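Chapter 4
Small Habits, Long Days: How We Eat When We Work

When I first moved to Staltbridge I took a job in the post room of an insurance office, and what I remember best, better than the work by a long way, is the eating. There was a biscuit at ten, a proper lunch if the morning had gone well, and then a long, sleepy stretch in which people wandered about looking for something (anything!) to nibble. You will probably have known a place like it, and you may be sitting in one as you read.

In Chapter 3 we looked at meals taken at home, with a table and a set time. We now turn to the food that slips in between, which diaries and surveys have always found hard to catch. People forget it, or they feel it doesn't count. In the Orkville diaries, which we shall lean on a good deal, 113 office workers wrote down everything they ate and drank, and the first lesson was how much of it happened within arm's reach of a desk.

Distance matters more than you might suppose. A bowl, a can and a snack bar wrapper can share the top of one small set of drawers, and a whole afternoon's eating may go on there without a single walk to the kitchen. 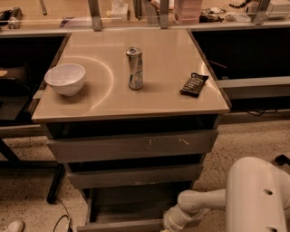

Iara Espinoza objected, when she read an early draft, that I was being too hard on the desk, and that in her years at Ledesma the canteen had been so far off and so crowded that eating at her place was the only quiet she got all day. I think she has a point, and we shall come back to it in section 4.2, after a look at how the diaries were kept.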